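消費者行動論(後期) 第5回講義ノート
パッケージは本当に「売る」のか 効果研究の読み方

教室:202
前回の小テストは返却済み。未受領の人は月曜の授業後に取りに来ること。

0. 前回の補足

前回、価格の端数効果(198円と200円の話)について「もう決着がついている」という書き方をした答案が多かった。配布資料のどこにもそうは書いていない。端数価格が売上を伸ばしたという報告はあるし、伸びなかったという報告もある。教科書の太字は著者が太字にしたかった箇所であって、証拠の強さを示す記号ではない。今回も同じ注意が要る。

1. 今日の問い

パッケージデザインの本を開くと、たいてい最初の章に「消費者は棚の前で数秒のうちに判断する」と書いてある。秒数は本によって違う。出典をたどると別の実務書に行き着き、その実務書の出典は講演のスライドで、スライドには出典がない。私はこの作業を何度かやったが、元の測定にたどり着けたことのほうが少ない。

そこで今日は次の二つを分けて考える。

(a) パッケージの違いによって、人の注意や評価は変わるか。
(b) パッケージを変えることによって、売上は変わるか。

(a)については、変わるという結果が実験室でかなり出ている。(b)については、言われているほどわかっていない。業界の文章の多くは(a)の証拠を出して(b)を主張する。レポートで同じことをした場合は減点する。

2. 用語の整理

視認性:棚や画面の中で対象が見つけられやすいこと。明るさや色の対比、大きさ、周囲との違いで決まる。単体で置いたときの派手さとは別の概念。全部が赤い棚では赤は目立たない。

識別性:見つけたものが何であるか(どの銘柄の、どの味か)を正しく言い当てられること。視認性が高くても識別性が低いことはよくある。限定品を出しすぎたブランドで起こる。

感覚転移:容器の色や形や重さの印象が、中身の味や品質の評価に移るという考え方。よく引用される割に、効果の大きさの見積もりは研究によってばらつく。「重い容器だと高級に感じる」という話は直感に合うので検討が甘くなりやすい。

カテゴリー規範:その種類の商品ならこういう色、こういう形、という買い手側の期待。牛乳は白や青、緑茶は緑、など。規範からの逸脱は目を引くが、同時に「別の種類のもの」と誤認される危険を増やす。

試験でこの四つを混ぜて書く人が毎年いる。とくに視認性と識別性。

3. 色と素材感について言われていること

通説を並べておく。並べるだけで、支持しているわけではない。

・暖色は食欲を増進させる。
・黒は高級、または濃い味を連想させる。
・写真はイラストより「本物らしさ」を伝える。
・つや消しは自然志向、つやありは大量生産品の印象を与える。

暖色と食欲の話は、飲食店の内装の話と、皿の色の話と、包装の色の話が一緒くたに引用されている。測っているものも、滞在時間、摂取量、「おいしそう」の評定値と、ばらばらである。評定値が上がったことを「食欲が増す」と訳してよいかどうかは、それ自体が議論になる。

黒についてはもっと怪しい。高級チョコレートの黒と、激辛菓子の黒と、男性用洗顔料の黒では、連想の中身が違う。色が意味を持つというより、カテゴリーと組になって初めて意味らしきものが生まれると考えたほうがよい。この点で、色だけを取り出した「色彩心理」の一覧表は、授業では資料として認めない。 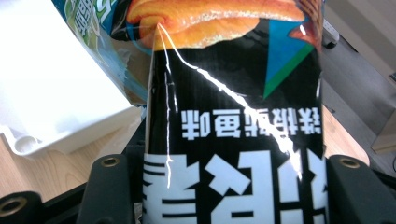 図1 黒地に商品写真を配した筒型菓子容器の例(ラベルの一部、天地逆)

筒型容器についても同じことが言える。袋との比較で「割れにくいから選ばれる」とよく説明される。購入者に理由を尋ねれば確かにそう答える人がいるだろう。ただし、購入理由の自己報告は、あとから作られた説明である可能性を常に含む。価格、置き場所、家にある在庫、子どもの要求といった、本人があまり口にしない要因のほうが強いかもしれない。アンケートの自由記述を因果の証拠として使わないこと。

4. 事例検討:Flandsteadの包装変更

ここからは配布資料の後半を見ながら読むこと。

Flandsteadは豆菓子と米菓を扱う中堅メーカーで、主力商品Skinevierの包装を8月に全面変更した。旧包装はクリーム色の地にイラスト、新包装は濃紺の地に写真。デザインを担当したのはChiriacという制作会社で、同社のウェブ記事では、変更後の売上が前の月に比べて20%伸びたとされている。

この20%をどう読むか。去年の受講者の大半は「デザイン変更の成功例」と書いた。私なら書かない。理由を順に挙げる。

第一に、比較の相手が前の月しかない。豆菓子と米菓は季節で動く。夏のビール需要、帰省の手土産、お盆の集まりが重なる月に数字が上がるのは、包装を変えなくても起こりうる。前年同月との比較が最低限必要だが、記事には載っていない。

第二に、同じ時期に売場が変わっている。記事の中ほどに一文だけ「主要チェーンでの棚位置の見直しも行い」とある。棚が目の高さに上がれば、それだけで売上は動きうる。包装と棚位置を同時に変えた以上、両者の効果は分けられない。この一文を読み飛ばした人は、今後は数字の前後の段落を必ず読むように。

第三に、対照群がない。包装を変えなかった地域、あるいは変えなかった商品との比較がない。卸のBidlowは旧包装の在庫をしばらく一部の店で併売していたらしいので、店別の数字があれば粗い比較はできたはずだ。公開はされていない。

第四に、書いたのは誰か。制作会社の事例紹介は営業資料である。嘘が書いてあるとは言わない。うまくいかなかった仕事は、そもそも事例紹介の欄に載らない。載っているものだけを集めて「包装変更の平均的な効果」を論じれば、効果は必ず大きく見える。文献の世界でいう公表バイアスと同じ構造である。

第五に、20%が何の20%なのか書かれていない。出荷金額なのか、店頭での販売個数なのか。新包装の切り替え時には、小売が初回分を多めに仕入れる。出荷で測っていれば、消費者が一人も余計に買っていなくても数字は伸びる。

以上を踏まえて言えるのは「包装変更と同じ時期に、何らかの売上指標が前の月より高かった」というところまで。物足りない文だが、手元の資料で支えられるのはこの程度である。

5. 反対側の証拠も疑うこと

ここまで読むと、包装に効果はないと主張しているように聞こえるかもしれない。そうは言っていない。証拠が弱いことと、効果がないことは別の話である。

昨年度のゼミで、Yichen Fengさんが2種類の包装見本を使った小さな実験をした。同じ煎餅を違う袋から出して食べてもらい、味の評定を比べたもので、差は出なかった。発表後の質疑で「やはり包装は関係ない」という感想が出たが、これも早すぎる。参加者は学内の学生だけ、見本は家庭用プリンタで刷ったもの、食べる場面は会議室だった。小さな差を見つけられるだけの人数もいなかった。本人の発表資料の限界の項にはそこがきちんと書いてあり、感想を述べた側がそれを読んでいなかった。

「差が出なかった」研究を読むときに見る点:
・もし差があったとして、この人数で見つけられたか。
・操作は参加者に伝わっていたか(袋の違いに気づいていたか)。
・評定の天井に張りついていないか(全員が「おいしい」の最高点をつけていないか)。

疑いは両方向に使うこと。気に入らない結果にだけ厳しい人は、疑っているうちに入らない。

6. 実験室と売場のあいだ

視線計測の研究は見栄えがよく、学生にも人気がある。視線が赤く集まった図(ヒートマップ)を貼れば、何か証明した気になる。しかし次の点は繰り返し確認しておきたい。

・見たことは、選んだことを意味しない。読みにくい表示は長く見られる。
・画面に映した棚では、手に取る、裏を見る、戻すという動作が起こらない。
・参加者は自分の金を払っていない。
・課題が「好きなものを選んでください」であることが多い。実際の買い物の相当部分は、前と同じものを探す作業である。

最後の点は軽く見られがちである。買い手の多くがいつもの銘柄を探しているのなら、包装変更でまず起こるのは、既存客がその商品を見つけられなくなることかもしれない。新規客の獲得ばかりを論じる実務書は、この損失の側をほとんど測っていない。Skinevierの件でも、旧包装に慣れた客がどれだけ離れたかは資料からはわからない。

7. レポート課題

企業または制作会社が公開している包装変更の事例を一つ選び、そこで主張されている効果について検討せよ。A4で2枚以内。

必ず含めること:
・主張されている効果の内容(指標、期間、比較対象)。書かれていない項目は「記載なし」と書く。
・包装以外で説明できる要因。思いつきを並べるのではなく、その事例に即して。
・自分が担当者だったら、どのデータを追加で取るか。費用のことも少しは考えること。

FlandsteadとSkinevierの事例は授業で扱ったので使えない。色の一覧表の引用は不可。「消費者は数秒で判断する」と書く場合は、元の測定まで出典をたどること。たどれなかった場合は、どこで途切れたかを書けば評価する。

8. 次回まで

配布資料の第6節(棚割りと販売データ)を読んでおくこと。POSデータの集計表を使うので、表計算ソフトの入った端末を持参。表の列見出しの一部に誤りがあるが、そのまま配る。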